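Ticket 694 — Fridge compartment warm, freezer normal
Product: Domix two-door, freezer on top
Status: Closed
Opened by: Yasuo Kamata
Handled by: Pundska Appliance Support

Reported fault
Lower compartment reads 11 °C on the dial thermometer. Freezer holds at -18 °C. Compressor runs almost without a break. No error light. The owner has already turned the fridge control from 3 to 5, with no change after a full day.

First reply
Please turn the control back to 3. On this model the setting moves the air damper and has little effect if no air is reaching it. Check that nothing is stacked against the vent at the back of the freezer, then listen for the fan with the door switch held in.

Customer update, Monday
Vent was clear. Fan can be heard, but it is faint and there is a ticking noise every few seconds. Very little air at the top of the fridge compartment.

Second reply
Ticking with weak airflow points to ice touching the fan blade. Likely causes are a failed defrost heater, a failed defrost thermostat or a stuck timer. Unplug the unit, remove the rear freezer panel (4 screws) and report what the coil looks like.

Customer update
Coil is a solid block of frost from top to bottom. Left unplugged overnight with both doors open and towels down. Heater then measured open circuit on the 200 ohm range. Thermostat not tested.

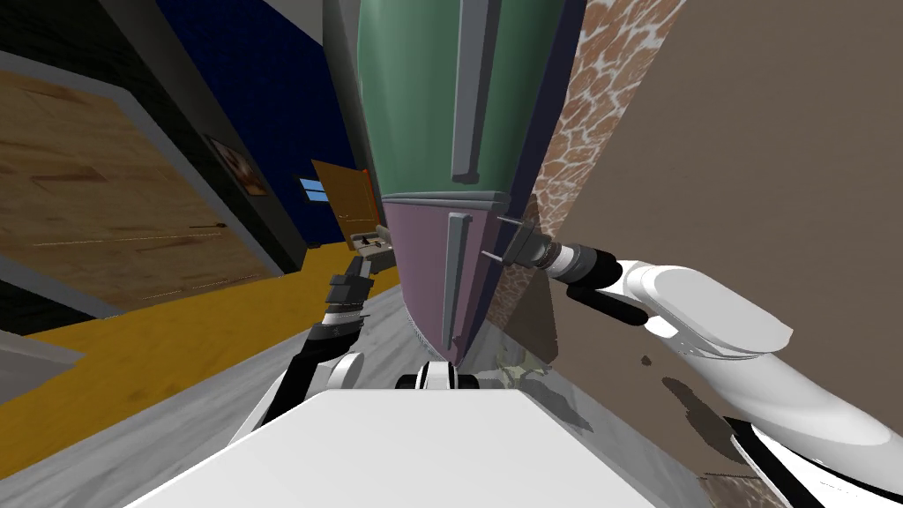 Third reply
An open circuit confirms the heater. Replace the thermostat at the same time — the two share a clip and the old one rarely survives removal. The Sugawara kit contains both parts. The Prurnine heater is the same length but has a different plug and should not be cut and spliced.

Before refitting the panel, pour a cup of warm water down the drain hole and check that it reaches the tray underneath. If it backs up, the drain is still iced and the fault will look as though it has come back.

Customer update
Kit fitted, drain clear. After 2 days the fridge reads 4 °C with the control at 3. Compressor now cycles off. Ticking has gone.

Resolution
Defrost heater open circuit. Heater and thermostat replaced by owner. Door seals checked with a strip of paper, no gaps found. Reopen this ticket if frost shows on the rear panel again.

Related tickets
Water under the salad drawer
Freezer door will not reopen straight after closing
Compressor clicks but does not start
Interior lamp stays on with door shut

Contact Pundska Appliance Support | Terms | Back to top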